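Bench rules for the two-arm cells: what changes in February

Reading time: 4 minutes

The bench rules for the robot cells at Iketden have been rewritten and come into force in February. The old sheet had grown to several pages over the years, with notes in the margins that only applied to cells we no longer run. The new one fits on a single side and covers the two-arm cells at Karnine as well, which until now had their own version.

Most of it will be familiar. The parts below are new, or have changed enough that people ought to read them before their next shift.

Speed while teaching

Arms are to run at no more than 30 per cent of full speed whenever anyone is teaching a new move or changing an old one. The previous sheet said "reduced speed" and left it to the operator. We found that people meant quite different things by it, and the handover notes between shifts did not say which. The figure now goes in the notes along with the name of the task.

Full speed is allowed only once the task has run from start to finish at the lower speed with the gate shut. If a task is edited afterwards, even by a small amount, it goes back to the lower speed and is run again.

Loose tools on the bench

Sorting and picking tasks with hand tools caused more discussion than anything else. A spanner is a simple thing to a person, but it is hard, smooth and heavier at the ends than in the middle, and it can turn in the grip when it is lifted off centre. The rule is now that tools are laid flat and in one layer at the start of a run, unless the task sheet says that overlapping is part of the test. Where it is, the sheet must say so in its first line.

Anything that serves as a container counts as part of the task and must be named on the sheet. Light plastic ones slide when a finger pushes against the rim, so the sheet should also say whether the container is fixed or free to move. Both are acceptable. A free container needs a wider clear strip between it and the bench edge.

Tools used in the cells stay in the cells. Please do not borrow a spanner from the bench to tighten something elsewhere and put it back later. A tool that has picked up oil or grease behaves differently in the grip, and we have lost time looking for faults in the software that were on the handle of the tool.

Two arms, one space

Where both arms can reach the same part of the bench, one of them must be named as the arm that gives way. This is set in the Tarik controller and written on the card by the gate. If the card and the controller disagree, the cell does not run until they match – it does not matter which one was right.

Cables get a line of their own this time. Check that each loop is clear of the arm through the whole of its travel, and check again after any change to the tool at the wrist. Ties go on the fixed side of the joint only.

Gates and stops

Stop buttons are tested at the start of every shift, all of them, with the arms powered. Each cell at Karnine has 4 and the test takes very little time. Tick the card and write the hour next to the tick. A card with a tick and no hour will be treated as not done.

Reaching in to straighten a tool during a pause is not allowed, even when the arms look still. A paused arm may be waiting on a timer. Use the stop, open the gate, move the tool, shut the gate and restart from the panel.

Reporting

Dropped tools, bent fingers and unplanned contact between arms all go on Form 467, which replaces the two older forms. It asks for the task, the speed, and what was on the bench at the time. A short answer is fine. Forms may be handed in at the Namboodiri desk or put in the tray by the stores door, and up to four people can be named on one form where a whole shift was present.

Printed copies of the sheet will be at each gate by the end of January, and the old ones should be taken down at the same time.

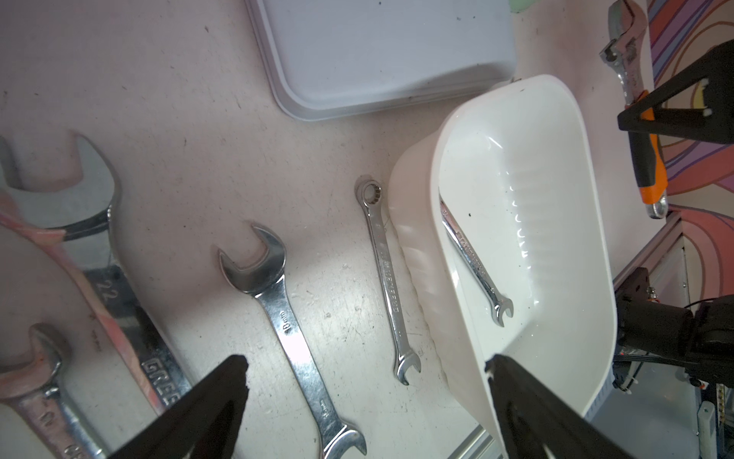

Questions about the sheet can go to the Namboodiri desk before it is printed. Changes to the wording are still possible until then, although the speed limit and the stop test are settled.

Recent items
Gripper finger wear: when to replace
Moving to the Tarik controller at Karnine
Shift handover notes, a shorter form
Stores opening times over the winter

Contact the newsletter desk | © Iketden | Back to top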